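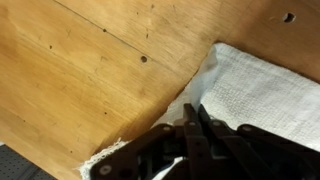
Slide 1: straight-grained panel with drilled holes, towel at the edge.

Tuning the Lakis organ at Plestbridge – speaker notes

Start with the inventory. The instrument has 2448 pipes over three manuals and pedal. The contract covers tuning and regulation only. Repairs to the wind system were priced separately and are not in this talk.

Slide 2. Pitch. The Great Principal was set first and everything else was taken from it. Read out the two temperature readings, then move on. Do not get into the history of concert pitch here, there is a question on it every time and it can wait.

Slide 3. Temperament. The previous tuning was equal. We moved to a mild unequal scheme after listening tests with the Sugden choir. Thirds in C, F and G are closer to pure. A flat major is usable but noticeably wide. Play clip A, then clip B. Leave a gap between them.

Slide 4. Reeds. 211 reed pipes, of which 114 needed work on the tongue before they would hold pitch. Most were in the Swell. Curving was done by hand and each pipe was checked again the next morning.

Slide 5. Drift. Some 200 pipes were outside tolerance after the first month of heating in October. Nearly all were flues in the upper case – warm air collects there. Show the plot. The y axis is in cents.

Slide 6. Comparison with Flallow. Smaller organ, same builder, no case roof. Drift was more even across divisions. Skip if short of time.

Questions. Have clip B ready to repeat.

Last updated: October

We use cookies to remember your settings. Accept | Manage preferences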